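**Floor rules for two-armed work at a bench - what do you lot actually write down?**

**lastandsole**
I've been asked to turn our scribbled notes into a proper practice sheet before October, and I'm having a great time with it (sad, I know). The job is moving black moulded parts between a yellow bench, a yellow shelf and a tub on the floor. Our old sheet came from Wogan and was written for a fixed arm in a cage, so half of it is useless once the machine has two hands and stands on carpet. 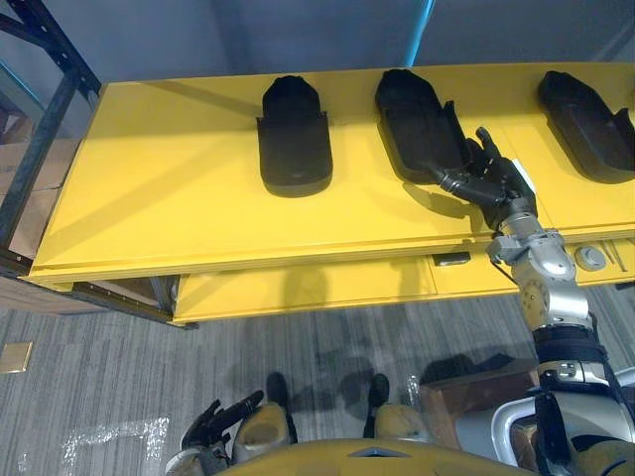
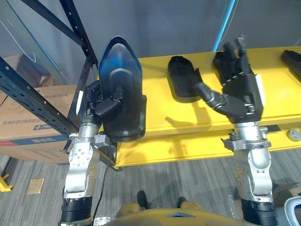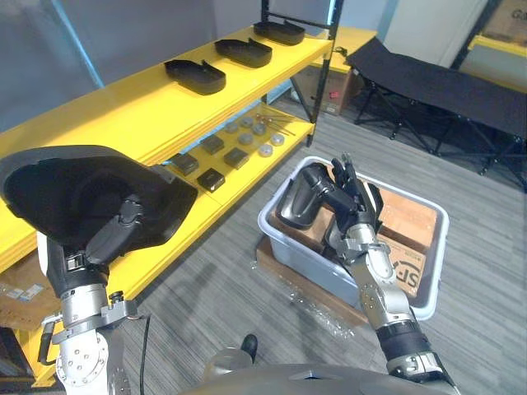 My draft so far:

1. Walk the floor before power-up. Plastic wrap, bottles, loose brackets, all of it gets picked up.
2. One part per hand, and the free hand stays open until it's been told what to take.
3. Keep 700 mm clear behind the machine.
4. Stop and log after any dropped part, even if the part is fine.

What am I missing?

**Torque_Wattle**
Rule 1 should be in bold! Clear wrap is the worst of the lot, it hardly shows on grey carpet and a foot will find it. We log every stop at Surberg and floor litter caused 23 of our last 63. I'd add a taped line around the standing area and say nothing gets put down inside it, crates included.

**mapleservo**
I like it, but I disagree with 2. If you hold the second hand idle you lose the best thing about having two. Ours steadies the part while the other one grips, and we drop far less that way. Write it as "one *task* per hand" and let steadying count as a task.

**lastandsole**
Ooh, that's better wording. My worry is both hands closing on the same part and pulling against each other. Do you cap the grip force?

**mapleservo**
Yep, the second hand gets a lower limit, and if it goes over, both arms hold still. They don't let go - that's important with anything heavy.

**quietgantry**
Going to be the grump here. 700 mm behind the machine is nowhere near enough for something that can topple. Measure its height, add the arm reach, and that's your radius in every direction. We use 2000 mm and people whinged for a week, then got used to it.

**Torque_Wattle**
2000 in every direction would put our operator in the hallway, mate. We've got a tether overhead and keep the big radius for untethered runs only. Two numbers on the sheet, one for each case.

**quietgantry**
Fair enough if the tether's checked every time. Is it on the sheet that someone checks it?

**Torque_Wattle**
...it will be by tomorrow.

**benchmuffin**
Loving this thread. Small one from me: drawers and pull-out shelves. Broselier's template has a line saying they're either fully shut or fully out before the run starts, and whichever it is gets noted. A half-open drawer is right at shin height for a walking machine. Same goes for knobs and rods that stick out the front of a bench.

Also hanging cables! Anything that dangles from a wrist should be tied back so there's no loop big enough to hook a shelf upright.

**lastandsole**
Adding both. With cables I've been told to leave slack for the full wrist turn, so I'll say "tied back with enough slack for full travel, checked by moving each joint by hand". Does Broselier say anything about reaching down into tubs? That's where I've got a blank.

**benchmuffin**
Only that the tub mustn't slide. Their wording is "restrained or heavy enough to stay put".

**mapleservo**
We set a floor height the fingertips can't go below, and redo it whenever the tub changes. The Cutaseo checklist has a decent section on that, though I think their speed limits are too timid for soft parts.

**quietgantry**
Their speed limits are fine.

**mapleservo**
We've had this argument before, haven't we?

**lastandsole**
Take it to the speed thread, you two! I'll post draft two here once I've split rule 3 into tethered and untethered. If anyone has wording for who's allowed to restart after a logged stop, please chuck it in.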